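Fabric storage bin

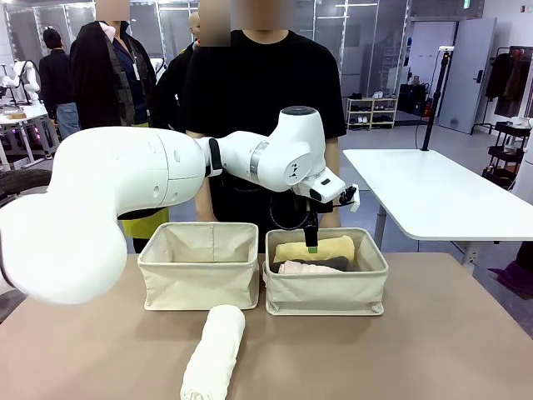 Vol. 2, p. 199

A fabric storage bin is an open-topped, soft-sided container used in homes to hold folded linens, clothing, toys and other light goods. Most are made of canvas, felt or a cotton blend, often in beige or gray, with a lining in a paler shade. They are also sold as storage cubes, canvas baskets or soft bins.

Construction

The walls of a typical bin are one or two layers of cloth. Stiffer models have cardboard or plastic sheet sewn into the sides and base. Softer ones rely on the weight of the cloth alone and crease easily. The rim may be hemmed, bound with tape or folded over to show the lining - a folded rim also makes the opening firmer and lets the owner change the height of the bin. Handles, where fitted, are usually webbing, rope or leather.

Use with linens

Bins are often set side by side and sorted by kind, with hand towels in one and cleaning cloths in another. Cloths can be laid flat in a stack, which suits a low, wide bin, or filed upright so that every fold can be seen from the top. In a flat stack the pieces may be set back a little from one another, leaving an edge of each color showing. Bath towels are commonly rolled, as a roll keeps its shape when the one next to it is taken out.

In Household Cloth and Its Keeping, Natalie Dobson recommends filling a soft bin to no more than two thirds of its depth. Derek Sedgwick, writing in the Dawber Home Manual, prefers a full bin, on the grounds that the contents hold up the walls.

Sizes

There is no common standard. The Selar catalog lists its linen bin as item 2381 and a deeper version, 58 centimeters long, as item 2526. Bins meant for cube shelving are made to fit the opening of a particular shelf and may not fit those of other makers.

Care

Unstiffened canvas bins can usually be machine washed in cold water and dried flat. Those with cardboard inserts should be wiped with a damp cloth only.

See also: Laundry basket; Linen closet; Towel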